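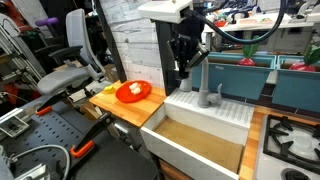 Gripper over the mini sink, Monday evening

Lists > workshop-build > February > Re: cable loop on the arm

Hi Fadi, hi all,

Fadi Twal wrote:
> Is the black cable still hanging in a big loop? Mine
> snagged on the tap every time the wrist turned.

Yep, still sagging, as you can tell! I want to try a clip higher up before I shorten anything (I've only got the one lead and Grolmont want 823 for another, no thanks). I've laid a flat brown panel in the bottom of the sink too, and I'm far happier practising over that. Next job is the plate on the left-hand worktop, slowly. Can anybody lend me 5 mm cable clips before Monday?

Cheers,
Palesa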